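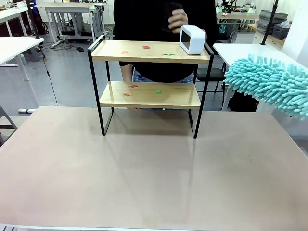 Nanthorpe opens remote teaching room for household robots

11th July

NEDOMHAM: Nanthorpe, which trains robot arms for cleaning and tidying work, has opened a teaching room at its Nedomham site where operators show the machines household jobs by remote control. The first set of jobs is dusting and clearing shelves, and the recordings will be used to train Aka, the company's control software for two-armed robots.

Shelf cleaning was chosen after a trial in June. Customers who took part were asked which jobs they would most like to hand over, and clearing small rubbish from furniture came up again and again. It is a harder job for a robot than wiping a bare table. A shelf may have a raised rim, a second board with little headroom, and things standing on it that have to stay where they are.

For each session a two-tier shelf is set on a table and dressed with small scraps of coloured paper. The paper stands in for the litter found in a home. A household object may also be left on the shelf, such as the white cube-shaped device used on the upper board in one of the current layouts. The mop head for these jobs is a turquoise chenille one, with soft fibres that give way when they meet an edge.

The operator drives the robot through the whole job from start to finish. Aka records the movement of the arms together with the view from the cameras, and each complete run is saved as one demonstration. The layout is then changed. Scraps are moved between the boards, the shelf is turned or shifted along the table, and the object is put in a new place or taken away. Runs in which the operator makes a mistake and puts it right are kept and labelled, and are used to teach the software how to recover.

Nanthorpe plans to collect 1,000 demonstrations of shelf cleaning before it moves to the next job. So far 270 have been passed for training. A second person stays in the room during recording to reset the layout and to stop the arms if needed.

Operators can teach in two ways. In the first, they use a pair of hand controllers called Bawa, which were designed at Nedomham and copy the operator's wrist and finger movements to the arms. In the second, they hold the arm itself and guide it through the movement. Guiding by hand is slower, but the company has found it useful for short, careful actions such as reaching between two boards. Most of the shelf work is being done with Bawa, as it leaves the space near the table clear for the cameras.

New operators are given 80 practice runs before any of their work is recorded. They start with picking up and putting down single objects and go on to tools. A mop head is one of the last things they learn to use, as the fibres spread when pressed and the operator has to judge the contact from the camera view.

"We could write rules for one shelf in one position, but people's homes are not laid out like that," a company spokesperson said. "Showing the job many times, with small changes each time, gives the software something to work from when it meets a shelf it has not seen. The operators are doing skilled work and it takes time to do it well."

The teaching room is part of the existing workshop, and recording takes place alongside other bench work. Nanthorpe said it had decided against a separate studio with plain walls. Recordings made with desks, cables and people in the background are closer to what a robot will have in view once it is in use.

The next jobs on the list are wiping down worktops, sorting cutlery and folding small towels. Each will be taught in the same way, with its own target for the number of demonstrations. Work on worktops is due to start when the shelf recordings are complete. The company has not set a date for a product based on the new training.

Nanthorpe will make part of the shelf cleaning collection available to universities and colleges on request. The release will contain arm movements, camera recordings and written notes on each layout. Applicants will be asked to give a short outline of their project and to say how the recordings will be stored.

About Nanthorpe

Nanthorpe develops software and controllers for robot arms used in cleaning, tidying and light kitchen work. Its products are the Aka control software and the Bawa hand controllers. The company is based in Nedomham.

Press enquiries should be sent to the Nanthorpe press office in Nedomham. Visits to the teaching room can be arranged for trade and local media.

ENDS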